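Minutes, Sandby house meeting, 31 December 2022

Present: Aino Lappalainen (chair), Hanne Valtonen, Urho Vainio, Iida Mäkelä (minutes). Apologies: Aatos Kinnunen.

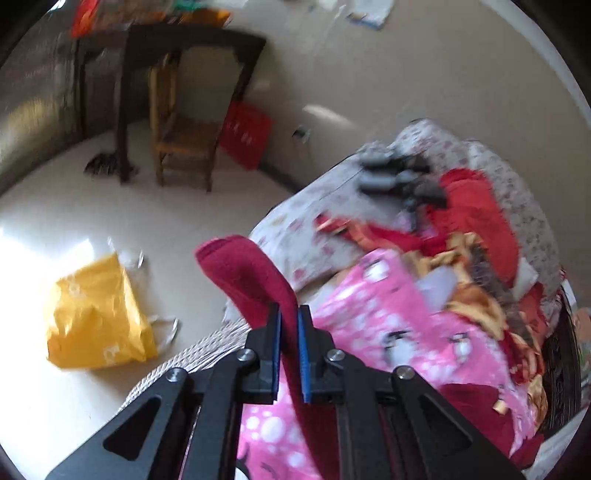
**1. Bedding in the back bedroom**

Aino proposed that everything on the bed be sorted and folded by Monday. Urho asked who had agreed to this and was told he had, in April. He doubted it. The April minutes were not to hand.

Hanne wants the pink penguin quilt kept. Iida asked whether anyone had slept under it this winter. No answer. Kept for now, to be looked at again.

The patterned blanket with the gold and orange flowers: Urho says it goes to Kallio. Aino pointed out that Kallio has turned down our blankets 2 times already. Urho will ring them anyway.

Red clothes and dark red cloths to be washed separately. The chair was not convinced this would happen, given what became of the floral pillowcases.

**2. Floor and bags**

Yellow bag by the bed and red bag by the wall: contents to be checked before anything is thrown out. Hanne thinks both are rubbish. Not agreed.

The mop is to go back to the cupboard. Iida noted that this was also said last time.

**3. Storage boxes**

Aatos sent a quote from Ladlow: 12 boxes for 90 euros. Urho said boxes would only mean 12 places to lose things in. Aino asked if the price included lids. Unknown. Deferred until Aatos can say.

**Actions**

- Urho: ring Kallio
- Hanne: bags, with Iida present
- Aatos: lids
- Aino: find the April minutes

Next meeting to be fixed once the bed is clear.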